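Robot Learning from Demonstration
Handout 3: Cloning, drift, and what to do about it
Kavinda Thambiah

Read this before the lab session. Most of the questions I get in the lab are answered on page one, which I take as a comment on page one.

Where we left off

Last time we trained a policy by plain behavior cloning. You record a person driving the arm, you save what the cameras saw and what the joints did, and you fit a network that goes from the first to the second. It is supervised learning with a more expensive mouse. The training loss goes down, everyone is pleased, and then you run it on the arm.

The trouble is drift. The policy makes a small error, which puts it somewhere the demonstrator never went, where it makes a larger error. The demonstrator was good at the job and so left us almost no data on how to get out of trouble. A clumsy demonstrator would have left plenty, but then the policy learns to be clumsy too.

Two fixes

Fix one is action chunking. Instead of predicting the next action, the policy predicts a block of them and commits to part of that block before looking again. Fewer decisions, fewer chances to go wrong. The price is that the arm is slower to notice when the world has changed. Long chunks give you a smooth, confident motion toward the place where the cup used to be.

Fix two is correction data. Run the policy, let a person take over when it starts to wander, and keep the takeover as new training data. This goes straight at the problem – you collect examples in exactly the states the policy gets itself into. It also means someone has to sit with the robot and stay awake.

The Kokano comparison

We compared both fixes on the cup task, which we call Kokano for reasons lost to an old group chat. The base set had 300 demonstrations. For the correction runs we added 102 takeovers, collected over one long May. Burno is the plain cloning baseline, Solberg is chunking alone, and Fendano is chunking plus corrections.

Burno reached the cup most of the time and then did something odd with it. Solberg was much steadier on the grasp, but if it closed on the cup a little off center it carried on as if all were well. Fendano was the only one of the three that backed off and tried again with any regularity.
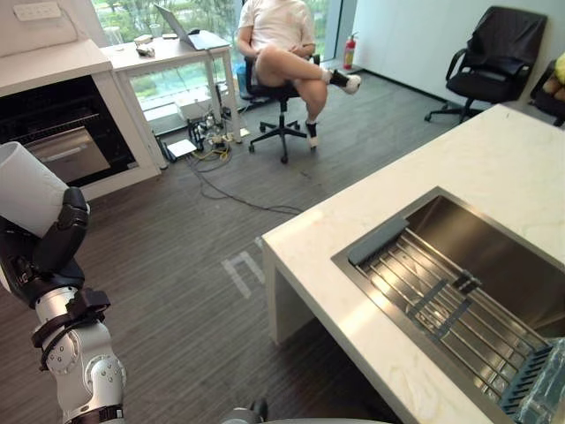
The grasp is the part people like to report. The part that separates the methods comes afterward, when the cup is in the fingers at some angle the training set may or may not contain. Tilt is a good thing to watch in your own rollouts. If you log only whether the gripper closed, Burno and Fendano look closer than they are, and you can write a very cheerful paper.

A caution on fairness. Fendano saw more data than the other two, so part of its lead may be plain quantity. The honest control is Solberg with 102 extra ordinary demonstrations. That is your lab exercise, and yes, that is why I left it out.

For the lab

Keep the chunk length fixed across all runs. Set the random seed to 2036 so we can compare results between groups. Write down your success rule before the first rollout, in ink if you know yourself well.

Hand in one plot, one paragraph on how your policy fails, and the success rule as you first wrote it.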